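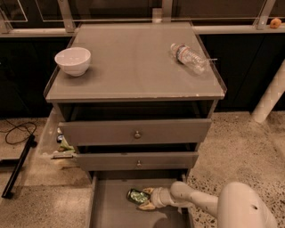
The grey bedside cabinet, bottom drawer open, crisp packet era.

I should correct that caption before anyone else does. It's a snack wrapper, green and silver, and I can't swear to crisps. Whatever was in it, somebody enjoyed it enough to eat the lot and then file the evidence in a drawer.

I have owned this cabinet for four years. It came from a clearance shop in Keswood, cost me 51 pounds, and was described on the ticket as "storage solution, grey". I have been thinking about that phrase ever since. A solution implies that you had a problem and now you don't. What I had was a pile of things on the floor next to the bed, and what I got was the same pile of things at three different heights, with knobs on.

The knobs are nice, though. Small, round, brass-coloured. They're the reason I bought it over the white one, which had those cut-out slots that collect fluff. The drawers themselves have never shut with what you'd call conviction. You push one home, walk away feeling like an adult, and by the time you've found your slippers it has crept forward again to see what you're up to. I've tried candle wax on the runners. I've tried folding a bit of card and wedging it under the front foot, on the theory that the floor slopes. The floor is terrazzo, it was laid by people who knew what they were doing, and it does not slope. I took the card out again.

Anyway, October is when I go through the drawers. I read an article once that said you should do it with the seasons, and I manage one season out of four.

The top is easy. There's a little raised lip down each side, presumably to stop things rolling off, and it has made me careless about what I put there. The white bowl was bought in Sellton to hold keys, earrings and loose change. It's empty. The keys live in my coat, the change lives down the sofa, and the bowl sits there gleaming like something in a hotel. I dust it. Next to it is the water bottle, on its side and half crumpled. I have a perfectly good glass in the kitchen, and I have a perfectly good kitchen, and yet.

Then there's the open shelf under the top, which is for books. It's too dark in there to read the spines, so in practice it's for books I've stopped reading. I had a thick paperback history of the Suvundale canal in there until the spring, all 331 pages of it, and I got to page 176 before I accepted that I wasn't going to find out about the locks.

Top drawer: chargers for phones I no longer have, a tape measure, three lip balms, a spare fuse. Middle drawer: socks that have lost their partners but not, in my view, all hope. Both drawers got a stern look and a wipe round with a damp cloth. I binned one charger, which felt reckless.

The bottom drawer is the one I'd been dreading. In my head it was full. It's the drawer you can't see into without getting down on your knees, so I'd built up quite a picture of it: old letters, the Coughlan heater manual, possibly the good scissors. I pulled it right out and there was the wrapper. One shiny, scrunched-up wrapper with a whole drawer to itself.

So that's gone in the bin, and I now own an entire spare drawer. I've had several ideas for it already and they are all bad. Spare pillowcases was the sensible one, but they don't fit unless you fold them like a flag, and I know I won't.

Still no sign of the scissors. I'm going to try the airing cupboard next, once I've had a cup of tea.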